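4 Recording demonstrations by remote control

This section covers the recording of task demonstrations on the Ratau two-arm cell using the Plaltton leader handles. It assumes the cell has been levelled, powered and homed as set out in Section 3. For single-arm teaching by direct hand guiding, see Section 5.

4.1 Before you start

You will need:

the leader handles, left and right, with their data cables
the foot pedal
the task card for the job being recorded
the parts listed on the task card
free disk space on the recording computer for a full session (a two-arm episode is much larger than a single-arm one)

CAUTION: Keep hands, sleeves and lanyards out of the cell whenever the arms are enabled. The arms follow the handles without regard to anything in their path. Press the stop button before reaching in, even to straighten a part.

CAUTION: Do not enable the arms while the handles are hanging from their cords. A swinging handle is read as a command.

4.2 Pairing the handles

1. Set the handles in their cradles, grips open.

2. Switch on the left handle, then the right. Each lamp flashes amber.

3. On the recording computer, open Udgate and choose Devices > Leaders.

4. Select Pair Both. The lamps turn solid green when pairing is complete.

5. Squeeze the left grip. The left bar on the screen should move. Repeat for the right.

If the bars respond to the wrong hand, choose Swap Sides. Do not correct the fault by exchanging the data cables. The calibration values are stored by port and will no longer match.

4.3 Aligning the arms with the handles

The arms must be brought to the same pose as the handles before they are enabled. If the difference at any joint is too large, Udgate refuses to start following and shows the joint in red.

1. Hold both handles in the ready pose printed on the task card.

2. Press Align. The arms move slowly to match. Keep the handles still until the tone sounds.

3. Check the three camera views. Each wrist view should show the tips of its own gripper. The fixed view should take in the whole work surface.

4. Close and open each gripper fully, 2 times.

5. Move each arm slowly through the area used by the task. Watch the cables as you go. A cable that tightens at full reach must be re-routed before recording.

Note: Alignment is lost whenever the stop button is pressed. Repeat this procedure after every stop.

4.4 Recording an episode

An episode is one complete performance of the task, from the ready pose back to the ready pose.

1. Press the stop button, lay out the parts according to the task card, and withdraw your hands. Release the stop button and realign.

2. Enter the task name and your operator initials. The name must match the task card exactly, including capitals.

3. Press the pedal once. A short tone marks the start of recording.

4. Perform the task at a steady pace. Avoid stopping in mid-air to think. Long pauses are kept in the data and the trained arm will reproduce them.

5. Return both arms to the ready pose with the grippers open.

6. Press the pedal once to end the episode.

7. Mark the episode Keep, Redo or Discard. Udgate will not start the next one until a mark has been given.

If a part is dropped and can be picked up again within reach, pick it up and carry on. Recoveries of this kind are useful and should be marked Keep. If a part leaves the work surface, end the episode and mark it Discard.

4.5 Tasks that use both arms on cardboard

Cardboard handling needs more care than rigid parts. Panels spring back along the creases, and a thin sheet lying flat gives the grippers very little to hold.

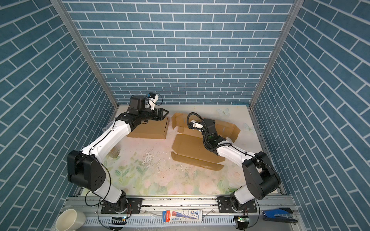 Approach a flat sheet from an edge, with the gripper tips low and only partly open. Pressing straight down on the middle of a panel will trip the force limit. The default limit is 500 in controller units and should not be raised for cardboard work.

When folding, use one arm to hold the base and the other to lift the flap. Let the holding arm settle first. Lift the flap past the upright position before letting go, or it will fall back open. Where two flaps must be tucked together, fold the shorter one first unless the task card says otherwise.

Change the starting position and angle of the parts between episodes. A set recorded with everything in one spot trains poorly. Turn the sheets, swap them from side to side, and vary which arm makes the first contact if the task card allows it. Small household items may be left on the work surface as clutter where the card calls for it, but keep them clear of the fold lines.

Note: Card stock softens with repeated handling. Replace any piece with a torn crease. In the pilot set made at the Alarcón site in October, 177 episodes were kept, and most of the rejected ones involved worn pieces.

4.6 Ending the session

1. Return both arms to the ready pose and press the stop button.

2. Place the handles in their cradles and switch them off.

3. Choose Session > Close. Wait for the file check to finish. This takes about 3 minutes for a full session.

4. Write the session number on the task card and file the card.

Do not switch off the recording computer during the file check. Episodes that have not been checked are held in a temporary folder and are erased at the next start-up.

4.7 Faults during recording

Arm lags behind handle: speed limit is set too low for the task, or the recording computer is overloaded. Close other programs first.

Tone sounds but no episode appears: the disk is full. Free some space and repeat the episode.

Gripper chatters when closed: grip strength is set too high for the part. Reduce it one step at a time in Devices > Grippers.

Wrist view freezes: press stop, reseat the camera plug at the computer end, then realign.

Joint shown in red after Align: the handle moved before the tone. Return to the ready pose and repeat 4.3 from step 1.

Faults not listed here should be entered in the cell log with the episode number and reported to the cell supervisor, Noel Marquez, before recording resumes.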